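Gripper week, part two: soft gains and one very stubborn knife

I've been looking forward to writing this one! Last time I went on and on about suction (sorry), and a few of you wrote in to ask when I'd get back to plain old two-finger grippers. So in March I sat down with the simulator, loaded the Franka arm into the dining room, and started comparing three controllers on the same set of tabletop grasps.

The first is Kolano, the stiff position controller I've used forever. The second is Netumari, an impedance controller my friend Dulce Bañuelos has been building in her evenings. The third is Pētersons, which plans the whole approach up front and hardly adjusts after that. Same arm and same black parallel gripper for all of them, 300 tries each, with the objects fixed and only the starting pose changing.

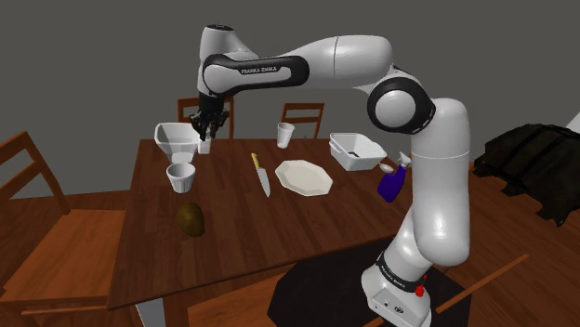
Cups are where I expected a boring tie, and I was wrong. Kolano is quick but it comes down hard, and if the fingers are a hair off center the cup scoots away or tips. Netumari gives a little when it touches the rim, settles, and then closes. I watched it do this over and over with a silly grin on my face. It's slower, and I had to raise the time limit to 12 seconds so it wouldn't get marked as failing while it was still thinking things over, but I really didn't mind.

The knife was another story. It lies so flat that there's very little for the fingers to get under, and every controller wanted to press into the table first. Pētersons did best here, because it picks its finger angle before it starts down and then sticks with it. Dulce looked at my logs and said my contact gains were much too high for thin objects. I dropped the stiffness from 805 to 300 and Netumari caught right up. I should have asked her sooner!

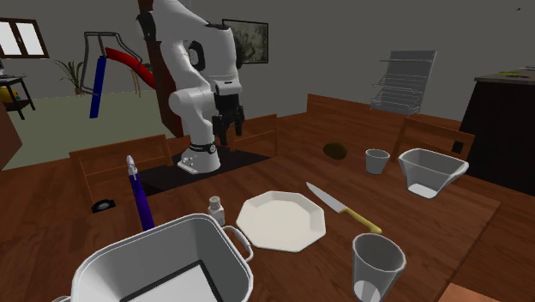 I also spent a happy evening on camera placement. A view from high up is great for finding the plate, and pretty poor for judging how far the fingertips are from a rim. Going lower fixed that, but then the tall things started hiding the short things. My favorite setup so far uses both, with the low view switched on only for the last 80 millimeters of the descent. Dzifa Aryee has a neat script for that handoff in her Coladach toolkit, and it took me one coffee to get it running.

Next up is the plate, picked up by its edge, with all three controllers. I already have a favorite and I'm trying hard not to tune for it.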